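September, late, after ten

Divya Marar says I should write these things down while I still have them in my head, so I am sitting up with my tea and my feet on the other chair, and I will go on until the tea is finished. We spent the whole evening on the grapes. I had meant to get to the pears too, but you know how it is when you are fussing over one plate – the light looks fine, then it doesn't, and then somebody is hungry.
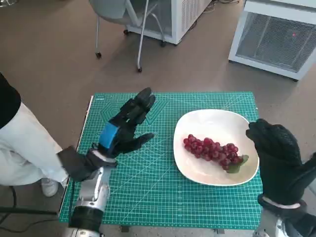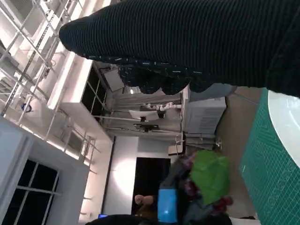 The plate

I am so glad I kept to the white one. Rekha Acharya wanted the big Odska platter, the one with the painted border, and I do love it, but red grapes want something plain around them. On a wide white dish they look nearly purple, and I laid the bunch across at a slant so that it narrows toward one corner, with the little green leaf piece tucked in at the bottom. I must have moved that leaf 9 times! Rekha was very patient with me and then went off to find a biscuit.

The green cutting mat did nicely as a tablecloth. I bought it years ago for the quilt I never finished (92 squares cut out and still in their box, poor things), and I had forgotten how handy all those lines are for setting a plate down straight.

The room

It's a good room, with that white shelving up the side and windows that go quite black once the evening comes on. I always think of a room like that as a bit chilly, and I had my thick socks on from the start, but I was comfortable enough. I would like a lamp over there next time – Divya has one she says she can spare, if she can find the plug for it.

Next time

Pears, then, and perhaps the figs if Hegde has any that aren't bruised. I want the small bowl for the figs. I should also wash the grapes sooner and leave them on a towel, as my mother did, and bring the good scissors for trimming the stalks. Rekha has asked for a bunch to take home, and I said of course, there are four more bags in my fridge and I can't eat them all by myself.

Tea's gone cold now. I'll ring Divya in the morning about the lamp.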